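You are using an outdated browser. Please upgrade your browser to improve your experience.

Home / News / Apps and Services

Wistesent opens its podcast app to tablets, ends free offline downloads

by the Hirnside newsdesk
October

Wistesent has released a tablet version of its podcast app, ending a long wait for listeners who have been using a stretched-out copy of the phone app on larger screens. The update is free and began showing up in the app stores this morning. It comes with a change that may be less welcome: offline downloads, until now open to everyone, are moving into the paid plan.

The company announced both on its blog at 9 a.m. The tablet app gets most of the space there. The download change is covered in two paragraphs near the end.

On a tablet, the app now uses a two-column layout. The list of shows stays on the left and episodes open on the right, so there is no more jumping back and forth between screens. Turn the tablet upright and the left column shrinks to a strip of cover art. The player sits along the bottom and can be pulled up to fill the screen, where it shows chapter marks, show notes and a transcript if the publisher has supplied one.

Keyboard support is also in. The space bar plays and pauses, the arrow keys skip, and holding the shift key while pressing an arrow moves to the next chapter. The skip length can be changed in settings, with 10 seconds as the smallest step and 60 as the largest. Listeners on phones get the same choice in this update.

The queue has been rebuilt as well. Episodes can be dragged into order on any device, and the order carries over to the others on the same account. In the old version, each device kept its own queue, and a listener who switched from phone to tablet often had to find an episode again by hand. Wistesent says existing queues will be merged the first time the new version is opened, with the phone's order taking priority where the two disagree. Duplicates are removed.

Search is mostly unchanged. It can now be limited to shows a listener already follows, a setting that is off by default.

What changes for free accounts

Free accounts will keep streaming, syncing and the new queue. What they lose is the ability to save episodes for listening without a connection. Episodes already saved to a device will stay there and will play until they are deleted, but new ones can't be added once the account is moved over. Accounts are being moved in groups through the end of the month, and a notice will appear in the app before each change.

The paid plan stays at its current price, and subscribers don't need to do anything. Besides downloads, it includes voice boost, custom speeds for each show and cloud storage for a listener's own audio files. The storage limit isn't changing.

Wistesent gave server costs as the main reason for the move. According to the blog post, many free accounts were set to download every new episode from every show they followed, and a large share of those files were never played. The company did not say how large a share. It said it had looked at a cap on free downloads and decided that a cap would be hard to explain and easy to get around.

There is a partial exception. An episode that is already playing will be buffered to the end if the connection allows it, so a free listener who starts a show at home should be able to finish it on the train. Closing the app clears the buffer.

Early response

Reaction on the company's support forum was mixed by midday. The tablet layout drew mostly good comments, with several users pointing to the dragged queue as the feature they had wanted most. The thread on downloads was longer and less friendly. A common complaint was that downloading is a basic part of any podcast player and that many people chose the app because it had been free. Others asked for a cheaper plan with downloads and nothing else. A forum moderator replied that there were no plans for one at present but that the request had been passed along.

Some users reported that the merged queue put finished episodes back at the top of the list. The moderator called this a known issue and said a fix was being tested. Until it arrives, marking the episodes as played and refreshing the queue should clear them.

A few tablet owners also found that the app would not install. The new version drops support for older systems, and the store listing carries the minimum requirements for each platform. Devices that don't meet them can keep running the old phone app, though it won't get the shared queue.

How it compares

The change leaves fewer free players with full offline listening. Kartha, which is supported by banner ads, still allows unlimited downloads on phones and tablets, but it has no transcripts and its sync between devices is slow. Prullbridge charges once for its app and has no subscription, and downloads have been part of it from the start. Its tablet version has had a two-column layout for several releases. It doesn't offer cloud storage, and it has never had a web player.

Wistesent does have a web player, and it gets a few of the same updates. The shared queue works there now, and so do the keyboard shortcuts. Downloads were never offered in the browser, so nothing is lost on that side.

Listeners who want to leave can export their subscriptions as a standard OPML file, which both Kartha and Prullbridge can read. The option is under Account, then Your Data. Play history is exported separately as a spreadsheet, and neither of the other two apps can import it. Anyone planning to switch should write down where they are in longer episodes first.
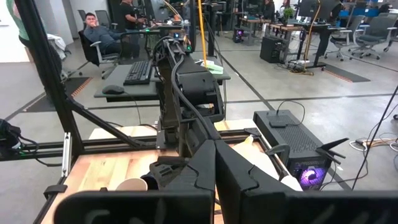

A black robot arm with a cable looped over its top, beyond the fingers of a gripper.

For publishers

Podcast publishers will see a few changes too. Transcripts can now be supplied in the show's feed or uploaded through the publisher dashboard, and the app will use the feed version if both are present. Chapter art is displayed at a larger size on tablets, and older images may look soft. Wistesent recommends that publishers check their most popular episodes and replace the artwork where needed.

Download counts are likely to fall. The dashboard will begin showing streams and downloads as separate lines, with a combined figure beneath them. Publishers who sell ads on download numbers may want to warn their sponsors before the next report. Older reports will not be recalculated.

The company is also raising the number of episodes the app will list for a single show. The new limit is 1,020, and a show with a longer archive will have its oldest episodes hidden from the main list. They can still be reached through search or by a direct link. Daily news shows are the ones most likely to run into it.

Availability

The tablet app is available now in 29 countries, the same ones where the phone app is sold. The interface language follows the device, and can be changed within the app under Settings, then General. Right-to-left languages are supported on phones but not yet on tablets, where the columns are still laid out left to right. Wistesent says that will be corrected in a later update and gave no date.

Existing users don't need a new account. Signing in on a tablet brings over shows, queue and playback positions, and the first sync can take several minutes for people who follow a lot of shows. The company advises leaving the app open until it is done. Free accounts can be signed in on a phone and a tablet at the same time, with no extra charge for the second device.

A car display update is listed in the blog post as "in progress." The current car version will keep working in the meantime and will show the shared queue, but episodes can't be reordered from the dashboard screen. Smart watch support was not mentioned.

Filed under: Apps and Services, Audio, Tablets

More from Hirnside
Prullbridge adds sleep timer that stops at the end of a chapter
Kartha tests fewer banner ads on small phones
How to move your podcast subscriptions to a new app

Comments are open to registered readers. Sign in to leave a comment.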